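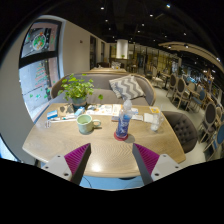
The open fingers of a hand-held gripper at a café table, with a mug between them.

Print this page | E-mail this page

Teresa Duggan drafted the working rules that Tundeck adopted in June for gripper work in public rooms. They run to 14 pages, and she would have preferred 10.

"The first rule concerns consent," she said. "The manager signs before any equipment is unpacked, and a notice goes on the door."

Liquids have a section of their own. Part-filled mugs and glasses may stay on the table – the rules permit it – but an operator must keep cables clear of them. "People wanted a ban on drinks," Ms. Duggan said. "Real tables have drinks on them."

Papers and cards are treated more strictly. Any item bearing a personal name is to be turned over or removed. Asked whether operators comply, she replied that spot checks continue and that two sessions have been withdrawn.

A revised text is under review at Cendar.

Recent items
Plokov workshop: registration open
Inspecting finger pads
Notes on cable safety

Comments (2)
B. Čierny: Does the door notice have a standard wording?
Norbert Z.: Page 3, I believe.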